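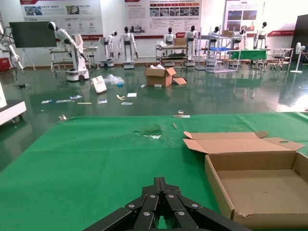 腕部相机视角:夹爪、绿色台垫与敞口纸箱

Pulex 示教套件(手动拖动 / 远程操控)

先说结论:这套东西能用,但别指望它替您省掉一个会干活的人。我们代理 Pulex 之前在 Grellcombe 的场地试用过一段时间,下面写的多半是试用时记下来的,和厂家宣传册上的说法有出入的地方,以我们写的为准。

适用范围
桌面级的抓取、放置、归拢、装箱。上图里的任务属于常见的一类:台垫上有零散小件,右侧放一只敞口瓦楞纸箱,由操作者带着夹爪把动作演示给机器人。细木棍和透明小件都属于难抓的东西,前者细,后者在画面里边界不清。宣传册写“任意物体”,我们在报价单里不写这四个字。

两种示教方式
拖动示教:按住腕部释放键,直接用手带着臂走。上手快,半天能学会。缺点是人手会挡相机,录出来的画面里常有袖口和手指,后期要剔。臂的阻力也没有厂家讲的那么小,连续拖一个上午,肩膀是有感觉的。
远程操控:操作者坐在旁边用主手控制,画面干净,适合长时间采集。代价是没有真实的触感,新手夹东西不是太松就是太狠。Stella Okoth 带过两批操作员,她的意见是头 19 条演示直接丢掉,不要心疼。

套件内容
腕部相机及支架一套
多指关节夹爪一只(黑色)
主手控制器一台,含脚踏开关
录制软件授权,一个工位
台垫一张,绿色
急停按钮及 11 米延长线
机械臂本体不含。已有臂的客户请先发型号过来,接口法兰不通用的情况我们遇到过不止一次。

关于“演示 12 次即可学会”
这句话我们问过厂家好几遍。条件是:同一个箱子、同一个位置、同一种灯光,物件摆放变化不大。箱子往旁边挪一个手掌的距离,成功率就往下掉。在 Grellcombe 做装箱任务,录到 62 条时结果才算稳定,其间箱盖翻折的角度换过几种。您的任务如果涉及软包装或者反光表面,请按更多来估,具体多少我们也说不准,谁报给您一个准数,请让他写进合同。

安装与场地
腕部相机看到的不只是台面,桌子后面的地面、设备、墙上的海报都会一起录进去。背景经常变动的车间,建议加挡板,或者在软件里裁掉上半部分。反光地面会映出顶灯,最好在开录前固定曝光,自动曝光请关掉。软件默认是打开的,这一点我们提过意见,目前还没改。
台垫请保持平整,磨损明显时更换。换垫子之后,旧数据和新数据最好分开存。

不建议购买的情况
物件和位置都固定,节拍要求又高的,写传统程序更便宜,也更快。
没有专人做演示、打算让各班组轮着录的,各人手法差别太大,数据会很难看。
希望装好当周就投产的,请不要下单。

售后
套件保修一年,夹爪指尖属于耗材,不在保修内。远程支持由 Teresa Adamczyk 负责,来信请附上一段失败的录制文件,光写“抓不起来”我们没法查。软件升级前请备份,去年 11 月那一版改过数据格式,旧文件要转换后才能打开。
可借样机试用,运费由客户承担,试用期间录下的数据归客户所有。

最后更新:3/30/22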